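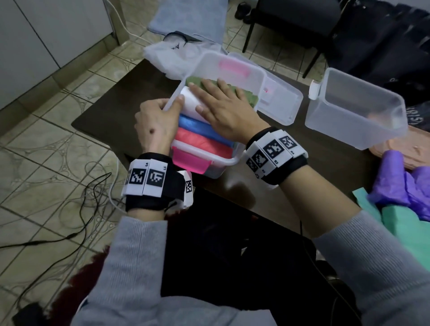 Setting up the wrist straps on the packing station

I've had the packing station running at home for a while now, and the part I get asked about most is the wrist straps. The arm learns how to pack a box from watching my hands, so if the straps are wrong, everything after them is wrong too. I've wasted whole evenings finding that out, so here's how I do it these days.

Start with the tiles. Each strap carries its own set of square black-and-white markers, and every tile has a tiny label next to the pattern, L for left and R for right plus a number. Read the labels before you put anything on! I once swapped the two straps and recorded 14 takes before I noticed the arm was trying to pack everything mirror-image. (Those takes are still in a folder called "sigh".)

Wipe the tiles with a dry cloth. Skip the glass cleaner – it made mine shiny, and the tracker hates glare.

Pull long sleeves down first and fasten the strap at the wrist, over the cuff if it reaches that far. Snug, but you should still be able to make a fist. Then turn your hand slowly, palm up and palm down, and watch the preview. You want at least one tile in view the whole way around. If it drops out when your palm is up, slide the strap a little toward your thumb and try again.

Now the calibration. I use the Pelkonen tracker software, and the steps go like this:

1. Put the head camera on and sit the way you're going to sit for the real thing.
2. Set exposure to manual. I leave mine at 800 and only touch it if I've moved the lamp.
3. Hold both hands flat over the table until the two outlines turn green.
4. Reach to the far end of the box, then the near end, then off to one side.
5. Save, and write down the error number it gives you.

If the error is over 3, do it again. I used to let a 4 or a 5 slide and every single time I regretted it, usually when the gripper came down on the rim of the box instead of inside it.

Do a practice pack before you record. I like soft stuff for this, rolled or folded and lined up side by side in a clear box with the lid open, because you have to press things down and push them along to get them to fit. That's when your fingers and wrists end up at weird angles and a badly placed tile shows itself. Take it slow the first time through, then do one at normal speed.

As for upkeep, I check the tile corners every month or so. Once a corner starts to lift, the square isn't flat anymore and your error creeps up. A dab of glue fixes it, but let it dry overnight. The strap fabric stretches too – I'm on my second pair after 1000 takes, and the old ones slid around like a loose watch.

Oh, and if you change a tile, even for one with the same label, run the calibration again from step 1.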